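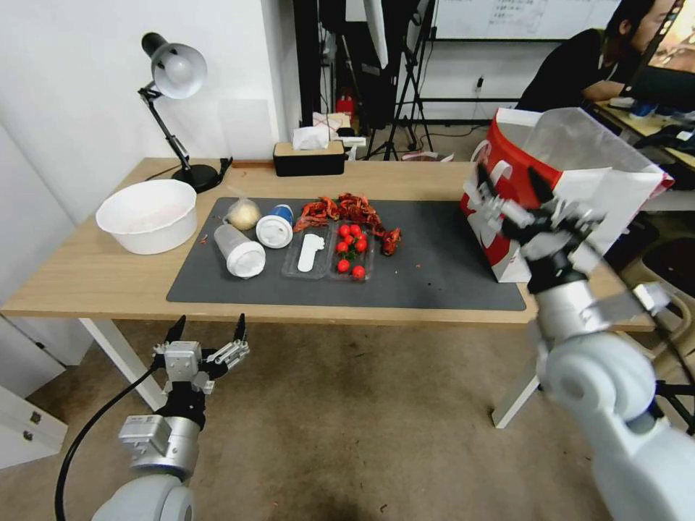
Clearing a desk after a takeaway meal

These steps cover a working desk with a fabric or rubber mat, used for a shared meal with shellfish. The order matters: dry waste first, shell second, surface last.

1. Stand the carrier bag upright at one end of the mat and open the top fully. If it came with a liner, leave the liner in place and fold its edge over the rim. A Nilmont liner holds 5 litres, enough for a meal for 2.

2. Separate food worth keeping. A bun in a knotted bag can stay as it is. Cherry tomatoes keep better on the stem, so leave the stems on and move the tray to one side.

3. Put lids back on cups and tubs before binning them. Drain any liquid into the sink beforehand -- a liner will not hold it for long.

4. Deal with the shell. Lift it in small handfuls and lower it into the bag. Dropping it from a height scatters fragments. 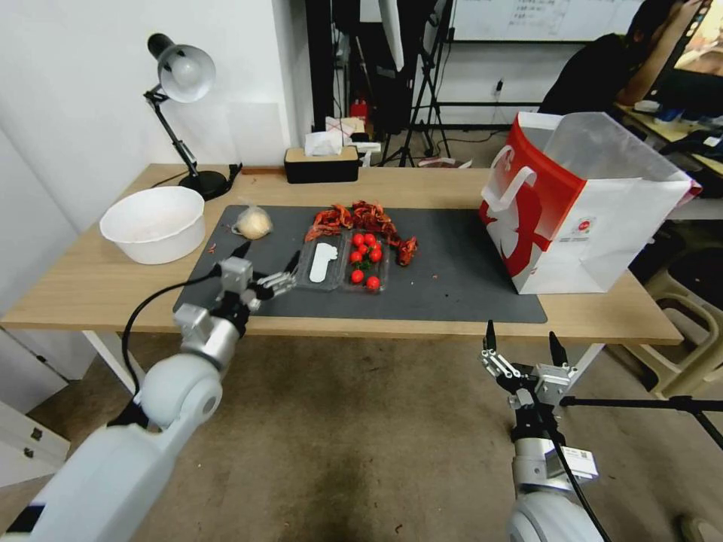 Talukder writes that shell should go in a separate knotted bag, as claws went straight through a single liner on the way downstairs. This is sound advice for anything with points. Double the liner, or wrap the shell in newspaper first.

5. Check the bare surface next to the mat. Small red pieces travel further than expected and stick once dry. Pick them up with a damp tissue, working towards the mat.

6. Move the bowl to the sink and rinse it in cold water, then wash it in hot. Residue from spiced oil tints white plastic if left overnight.

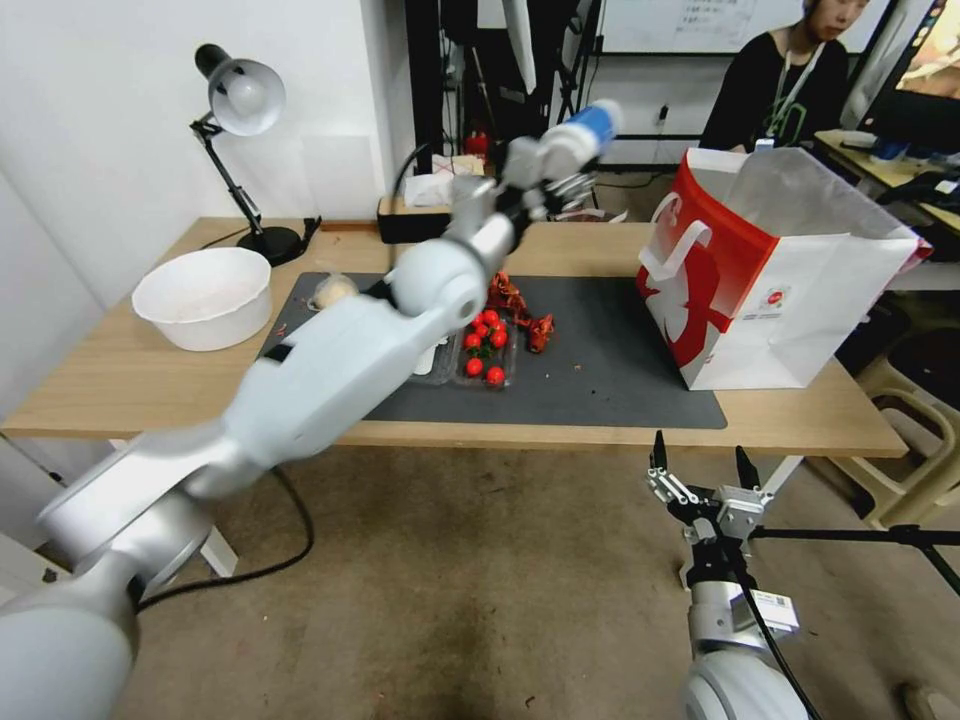 Once the bowl has been taken to the sink, lift the lamp by its base and wipe underneath. Keep the cloth away from the cord and the switch. An Otik cloth, wrung out well, is sufficient; a wet one leaves marks on light wood.

7. Roll the mat inwards from both ends, carry it to the bin and shake it out. Wipe with diluted Runder, leave for 6 minutes, then wipe again with plain water.

8. Tie the liner and take the bag out the same evening.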